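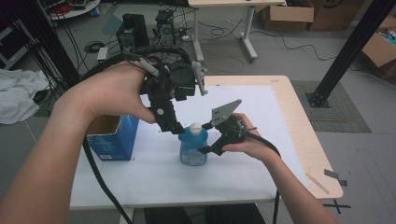 A blue plastic bottle with a white cap, and an open box made of blue cardboard.

Plastic and Cardboard: Two Ways to Hold Things

A package is a container that protects what is inside it. Bottles and boxes are both packages, but they are made from different materials.

Plastic is made of very long molecules called polymers. One polymer molecule can have more than 1,000 small units joined in a chain. When plastic is heated, it softens and can be pressed or blown into a mold. When it cools, it keeps that shape. Water does not soak into it.

Some plastic is translucent. Light passes through, but it is scattered, so shapes on the other side look blurry. The bottle in the picture is translucent.

Cardboard is made of paper fibers, which come from wood. The fibers are pressed into a stiff sheet. A machine cuts the sheet and marks fold lines called creases. A flat sheet folds along its creases to form a box. The outside may be printed in a color while the inside stays brown.

Cardboard absorbs water. Wet fibers pull apart and the box loses its strength.

Try it
You need a strip of cardboard, a plastic bottle cap and a bowl of water.
1. Put both in the water.
2. Wait 5 minutes.
3. Take them out and press each one with a finger.
4. Write down which one changed.

Words to know
Crease: a line where a sheet is meant to fold
Fiber: a thin thread of material
Polymer: a long chain molecule

Text: Nadja Ammann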